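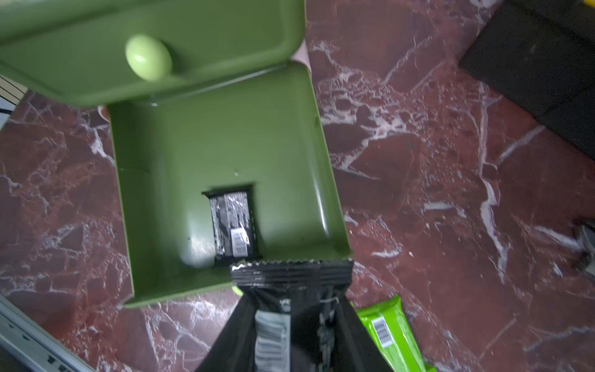 Marlene Queiroz: ok but an MoU isn't a fab. We went through all this with the Lanon plant two years back, big signing, flags on the table, then the land sat there growing weeds. I'll believe Solden is building something when I see a cleanroom contractor named.

Filed under: Semiconductors > Manufacturing > Asia & Emerging Markets

waferthin
Fair on Lanon. Different deal though. Lanon never had a tech partner, just a guy with a slide deck. Solden at least has the Magalhães license for the older analog nodes. Real process, real customers.

Marlene Queiroz
License for what exactly? The release says "access to process technology". Could be a full transfer with engineers on site, could be a PDF.

waferthin
Full transfer is how I read it. Page 2, "joint commissioning team". Might be wrong, read it on my phone.

pkg_dave
Joint commissioning team means they fly six people out for a month and then bill you. Been on one of those. Good food, no yield.

Anyway packaging first, fab later. That's the order that works. Why does every state want to start with the most expensive building in the industry

ohmslawyer
because the subsidy is bigger for the fab. Thats it. Look at how the incentive is written, assembly and test gets a smaller share of project cost than front end. So everybody announces front end.

pkg_dave
Right and then the OSAT line ends up being the only part built

ohmslawyer
I'd take that outcome tbh. An OSAT line hires people.

tinwhisker
Anyone got the power situation for the site? Release says 118 MW "assured" by the state. Assured how. Dedicated substation or a letter from the utility?

waferthin
Letter I think. There's a substation in the industrial park plan but it's phase 2 of the park, and the fab is phase 1 of the park. So.

tinwhisker
lol. Ok. A dip of a few milliseconds and you scrap whatever's in the furnaces. You can't run that off a letter. They'll need their own conditioning and backup and I bet that's nowhere in the capex number.

Marlene Queiroz
Water too. No mention of reclaim at all. Park is sharing a reservoir with two textile clusters and a town. In a dry year who gets cut first? Not the town, I hope.

hanham_lurker
Long time reader. I work at Hanham, on the gas and chemical delivery side, so not speaking for anyone etc. We did get a request for quote on this one. Can't say what's in it. Will say that it was more detailed than the usual announce-and-vanish project. Somebody over there has done this before.

Marlene Queiroz
That's useful, thanks. Detailed as in tool list detailed?

hanham_lurker
Can't say. Sorry.

pkg_dave
RFQs are free. I've got a drawer full of detailed ones for buildings that are now parking lots

hanham_lurker
Sure. Just passing on what I can. A bad one is a page and a half and asks for "all gases", this wasnt that.

ohmslawyer
Has anybody looked at the money? Going by the release the split is state, central program, then Solden and "strategic investors" for the rest. The Solden piece is 19 percent. Nineteen. For the company whose name goes on the gate.

waferthin
That's not crazy for a subsidized fab. Company share comes out low everywhere these days.

ohmslawyer
It's low, and the strategic investors aren't named. If those don't show then 19 is all the private money there is, and the central payout is tied to private money going in first. Whole thing is circular. State waits on center, center waits on Solden, Solden waits on investors, investors wait on state.

waferthin
Center changed that. It's pari passu now, they pay alongside. You're thinking of the first version of the scheme.

ohmslawyer
Link?

waferthin
Don't have it handy, will dig tonight. It was in the revised guidelines, section on disbursement.

ohmslawyer
If thats right I withdraw half the complaint. Unnamed investors still stink.

Marlene Queiroz
Even pari passu they pay against milestones. Somebody has to pour concrete first.

nodeshrinker
Why is no one asking about the product. Older analog on 200mm, who's buying? Everyone and their cousin is adding mature capacity. By the time this is up, prices are on the floor.

pkg_dave
Auto and power. Qualified auto parts don't move just because someone is cheaper.

nodeshrinker
Exactly my point, they don't move TO you either. A new fab with no track record waits years to get qualified. What do they run meanwhile? Smart card chips and LED drivers at zero margin.

pkg_dave
Magalhães could give them overflow. Same process, already qualified on their side. Still a site change notice for every customer but it beats starting cold.

nodeshrinker
If Magalhães has overflow. Last I read they were running at well under full.

waferthin
They said 95 percent utilization last quarter.

nodeshrinker
of what base? They idled a line in spring. 95 of what's left.

waferthin
Hm. Didn't catch that. Ok.

tinwhisker
200mm tools are the other thing. Used market is thin, and new 200mm costs nearly what 300 does. Lead time I was quoted on a refurbished implanter was 39 weeks, and that's before anyone crates it. So first silicon "within two years" is marketing.

Marlene Queiroz
Two years from what date, even. From signing? From land handover? Release doesn't say. I asked their press contact this morning, got an auto reply.

hanham_lurker
From financial close is the norm.

Marlene Queiroz
Which there isn't one of.

hanham_lurker
Correct

ohmslawyer
So what would change your mind Marlene? Real question. You were down on the Gujarat stuff as well and some of that is going up.

Marlene Queiroz
I was down on the dates, and the dates slipped. Named investors. Substation moved to phase 1. One tool order, any tool, I don't care if it's a wet bench. Give me those and I'll be cheerful.

pkg_dave
Screenshotting this

waferthin
Back. Found the guidelines, it IS pari passu, but "subject to appraisal by the nodal agency at each stage". So we're both sort of right. Posting the paragraph in the policy thread so this one doesnt get any longer.

ohmslawyer
Appraisal at each stage, so could be slow. Ok. Reading it now.

tinwhisker
State cabinet is supposed to take up the park plan in November. If the substation gets moved up it'll be in there. I'll post when the minutes are out.

We use cookies to keep you logged in and to measure traffic. By continuing to use this forum you accept our cookie policy. Accept | Manage settings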